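Tuesday, late shift

Second week with the Iriveo arms on the mixed-pack line. I was on bench 4 again, where the small cartons go into trays for the Dunleavy orders. Last winter there were 6 of us along that wall by this time in December. Tonight it was two, and one of those was me.

The work is different. I used to pack. Now I set out, watch the arm, clear it when it stops and write down why it stopped. My wrists are better for it and my back is worse, as I stand still most of the night. We talk less too. You could chat while packing, but the stop light goes off the moment you turn round.

They had it on wafers after the break, the red tartan box, one at a time on the dark bench with the cream tray beside it. The supervisor wants every new carton tried singly before it goes on the list. I had my sheet ready and my tea on the shelf behind me. 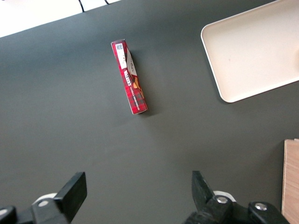
After the break

Wrote up the sheet. The target for the shift is 2,000 picks across the benches, and it is on the big screen by the door where everyone has to walk past it. Asked again about the pay grade for minding the arms. Was told it is being looked at, same as last time.

Training on the Drekon software is next week, 10 in the morning, after a late. I said I would go. The others from the old line have been put on returns and don't like it much, the room is cold and there is no radio.

Need new insoles. Bus was late.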